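Subtitle timing on older comedies: what changed in the July batch

From the archive and subtitling desk
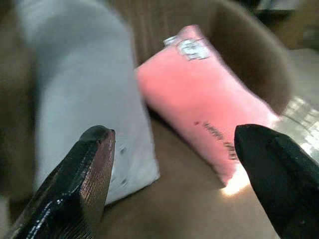 The July batch covers 20 feature comedies, all of them made for cinema release and all previously available with a single English subtitle track. Members who have borrowed these titles before will find that the tracks have been replaced. The old files were prepared for television transmission and carried several faults that are most obvious in comedy, where a line shown half a second early gives away the joke before the actor has spoken it.

The main fault was lead-in. The television tracks brought each subtitle up before the first syllable, a habit left over from a time when captions were cued by hand. In a drama this is seldom noticed. In Fikeck, where most of the humour rests on the long pause before the brother-in-law answers, the reply was on screen while he was still chewing. The new track holds the subtitle until the first frame of speech and allows it to run slightly past the last word, up to the next cut.

The second fault was merging. Where two characters spoke quickly in turn, the old files often joined both lines into one subtitle with a hyphen before each. The station scene in Nostesora has eleven such exchanges in a row. They have been separated wherever the reading speed allows. Four could not be, and these remain as two-line subtitles, with the second speaker always on the lower line.

Védís Ketilsson prepared the new timing for Nostesora and Pramito. The Nostesora track now has 428 more subtitles than the one it replaces, nearly all of them produced by splitting. The text was shortened in places to keep the reading speed within our limit. Names, forms of address and running gags were left alone. In particular, the landlord's mispronunciation of "umbrella" is now spelled the same way each time. The old track corrected it in the first reel and kept it in the rest, so the payoff at the wedding made no sense to anyone depending on the subtitles.

Pramito presented a different problem. Two prints are in circulation, and the one used for our transfer lacks the second verse of the boat song. The old subtitles were made from the longer print, and from that point to the end they ran late. Timing has been redone against our own transfer. The missing verse is given in the printed notes, in the original and in translation. If a better print is found, the verse can be restored to the track without disturbing the rest – the song now sits in a separate block with its own start time.

Songs in general are now subtitled in italics throughout. The earlier practice was to leave them out unless the words affected the plot, which left the decision to whoever was working on the file. Guðlaug Skov has checked the lyrics on all titles in the batch against the published songbooks where these exist. Where the singer departs from the printed words, the subtitle follows the singer.

Dissanayake has been held back. The running time on the label is 182 minutes, but the reels as received come to rather less, and a change of costume halfway through the courtroom sequence suggests that material is absent or that two reels were joined in the wrong order. The existing track will stay in use until this is settled. Anyone who saw the film on its first release and remembers whether the judge's speech comes before or after the dog is brought in should write to the desk.

Line length on the new tracks is limited to 37 characters, down from 42. This suits the smaller screens in the viewing rooms. The type is one size larger and has a thin black outline in place of the grey box, which covered too much of the lower part of the picture.

Corrections can be sent by email or left at the front counter. Please quote the title, the time shown on the player and the wording of the subtitle.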